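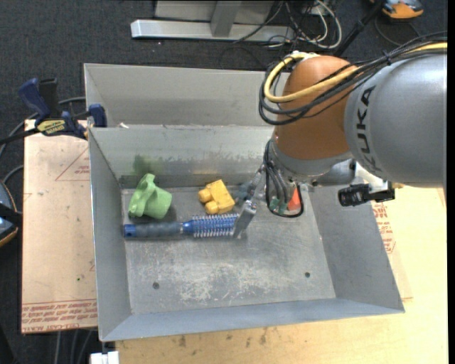 Personal blogs are tidy at the start and get less tidy as they go. A new blogger on Umville will set up a category for recipes, another for the dog, and a third called Thoughts, and for a few months every post goes where it belongs. After that the threads begin to run together. We found it useful to think of a mature blog the way one thinks of the cabling in Figure 1, where a bundle of black cables has been tied together and a thick pale yellow one follows the same route beside it. The bundle is the daily stuff: weather, in-laws, what was for dinner. The yellow cable is the topic the blogger says the blog is about. The two travel together, bend at the same corners, and can be told apart at a glance, though a reader who wants only one of them will have to put up with the other. We call the first kind of post "bundle" and the second "line" in what follows, and we regret the terms only slightly.

4.2 Milestone posts

Our sample holds 500 personal blogs hosted on Umville and Polside, all of them open to the public and all of them written by one person, or by one person and a spouse who contributed twice. From these we pulled every post that announced a milestone of the blog itself. An anniversary counted. So did a round number of posts, a round number of readers, or a return from silence. A birthday did not count unless it was the blog's. This gave us 1519 posts, which we coded as bundle, line, or neither, using the Werkilitz scheme with the category for "inspirational" removed after it swallowed everything in the pilot.

The 100th post is the favorite by a wide margin. It is also, for a post so long awaited, remarkably short on content. The usual pattern is an expression of surprise that the number has been reached, a remark on how slowly it was reached, and a promise to do better. Bloggers on Polside tend to add a cake. Few milestone posts mention the stated topic of the blog at all, and those that do often mention it in order to admit that it has been neglected. One knitting blog in the sample marked its 100th post by noting that it contained no knitting, as had the one before.

Origin stories are common here too. Bloggers like to report that they never wanted a blog. They were talked into it by a sister, a husband, or a coworker with strong views on creative outlets, and they agreed to a short trial. We make no claim about whether these accounts are accurate. We do note that the reluctant bloggers in our sample kept going longer than the eager ones, several of whom bought a domain name, chose a typeface, wrote a welcome post, and were not heard from again.

4.3 The promise and the gap

A promise to post more often appears in almost 90 percent of milestone posts that follow a silence. We had expected the promise to have some effect and set out to measure it by comparing the gap before the milestone with the gap after it. The gap after it was usually longer. In fairness to the bloggers, a promise is most likely to be made by someone already having trouble, and we would not want to suggest that vowing to write is what stops people from writing. Our own drafting history for this section does not help us rule it out.

When posting did resume, it resumed with bundle. The first post back was nearly always about the weather, an illness, or a kitchen being redone – line posts came later, if they came. Readers did not seem to mind. Comments on bundle posts were warmer and longer than comments on line posts, and on several blogs the regulars took up the kitchen with more energy than they had ever given to the orchids.

Two limits should be stated. Blogs that were deleted are missing from the sample, so everything here describes people who at least left the lights on. And the Zeng export tool, which we used to collect the posts, drops anything saved as a draft. We suspect that a good deal of the promised writing is in there. A small follow-up with bloggers willing to open their draft folders is planned for September.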